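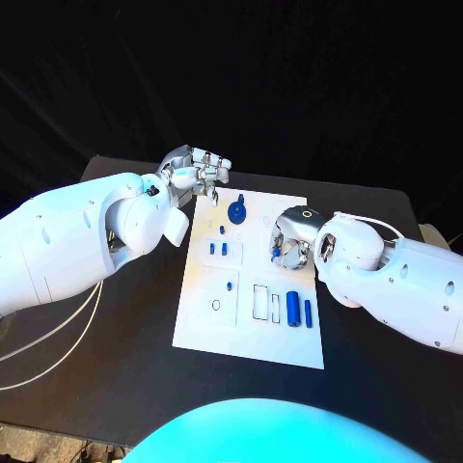
Lukel task board with blue parts, two-arm run, right hand holding a peg.

Lukel Task Board, Two-Arm Edition

Supplier: Mesatmont
Category: Teaching equipment, robotics, manipulation
Used in: Subramaniam Student Challenge, two-arm class
Availability: hire or purchase

Overview

The Lukel Task Board is a flat assembly board for student teams working on pick-and-place and insertion with robot hands. It consists of a white base sheet with printed black outlines, a number of raised white plates, and a set of blue parts. Each outline marks a target. The outlines are circular, rectangular or slot-shaped, and they differ in size, so a team has to match the part to the target before it plans a grasp.

The board is the same one used in the two-arm class of the Subramaniam Student Challenge. Teams that train on it need make no changes to their start poses for the event, provided that the table height is set as described under Installation.

Parts

The set covers a range of grasp sizes:

Small pegs. These can be held between two fingertips. Most teams start with them and find them the hardest to place repeatably.
Thick and thin cylinders. They stand upright at the start of a run. The thin one is easily knocked over by a hand approaching from the side.
Round part with centre post. Lift by the post or by the rim. The rules permit either.
Small loose items. Supplied in a separate bag for the advanced task. A missing item is replaced free of charge once per hire period.

Parts are supplied in one colour. Teams using colour alone to find them will separate part from board without difficulty, but will not be able to tell one part from another, and shape or size must be used for that.

Installation

Place the board flat on a dark, non-reflective table top. A black surface is recommended, and a black curtain behind the table reduces false detections at the far edge. Fix the board at two corners with the clips provided. A board that has been knocked out of line during a run may be straightened by hand only after both arms have stopped.

Allow 2000 mm of clear floor behind the operator position. Cables from the arms should be led away from the board on the outer side, with enough slack for full reach.

Lighting should be even. Polished metal fingers throw highlights that some cameras read as part edges. Where this occurs, lower the exposure before altering the detection code.

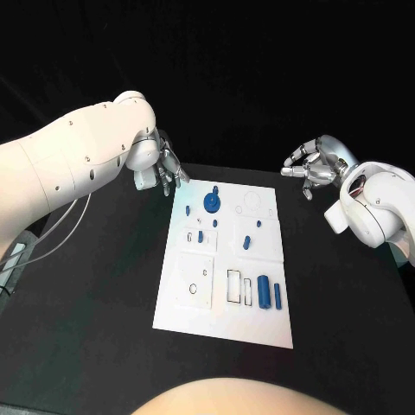
Gerasimos Triantafyllou reports that his students lost most of their marks on release and very few on grasping: the peg was brought to the right circle, the fingers opened unevenly, and the peg went over. He asks whether the rules could give part credit for a peg that touches the target and then falls. The present rules do not. A part scores only if it is standing inside its outline when the run ends, and the judges look at the board once, at the end.

Challenge scoring

Run time is 30 minutes per team, including any restarts. The maximum score is 80 points. Pegs and cylinders carry points for position only. The round part carries points for position and for being set down the right way up. Any part that leaves the board is out of play for the rest of the run.

Both arms must be used. A team that completes every placement with one arm is scored in the single-arm class. Handing a part from one hand to the other over the board is allowed and carries no extra points.

Classroom use

For a first session, leave out the small loose items and use only the lower half of the board. The rectangular outlines with the two cylinders make a reasonable opening exercise. Pegs on the raised plates should be left until the team has a working height calibration, as an error that is harmless on the base sheet will drive a fingertip into the edge of a plate.

Severyn Hnatiuk prepared the worksheets for the first course at Cleridby, which ran in February. They are included with every board in printed form. Answers for the calibration exercise are on a separate sheet, on request.

Durability

The printed outlines are rated for 3000 placements. After that the smaller circles begin to wear at the inner edge and the base sheet should be replaced. Clean with a dry cloth. Solvents remove the print.

Supplied with the board

Base sheet with plates fitted, part set, bag of small loose items, corner clips, worksheets, scoring sheet.

Arms, hands, cameras and table are not included.

Page last revised 17 May 2018.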